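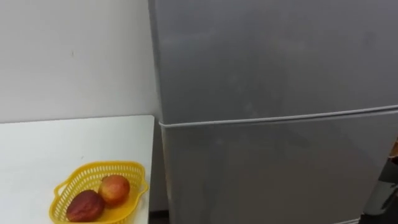
Matching touch-up paint to an old white wall
Posted by Drastberg, Oct 29, 2024

I want to touch up a kitchen wall with paint left over from the original job. The can has been in the garage for four years, and the lid says flat, code 286. I tried a patch behind the door and it dried slightly brighter than the rest. The wall I care about is the plain white one behind the white table, next to the tall gray refrigerator, and it has a tiny dark mark on it that I would like to cover without leaving a visible square. Is the paint bad, or is it my method? I used a small foam roller.

Prata
Probably both the age of the wall and the tool. White paint shifts as it ages, so even a perfect can will not match exactly. If the original was rolled with a thicker nap, foam leaves a smoother film and reflects light differently. Stir for several minutes, strain out any skin, and thin with a little water. Apply with the tip of an artist's brush and stay inside the mark. Let it dry 24 hours before you judge the color.

Darkell
Just repaint it. One wall is an afternoon.

Flarkden
Wash first. Use a damp sponge with a drop of dish soap, then plain water. Many scuffs come off and no paint is needed. Avoid melamine sponges on flat paint, as they burnish it and leave a shiny spot that shows from the side. If you do end up repainting, go corner to corner. A full edge hides a small color difference much better than a patch does. Also smell the can. If it is sour, throw it out.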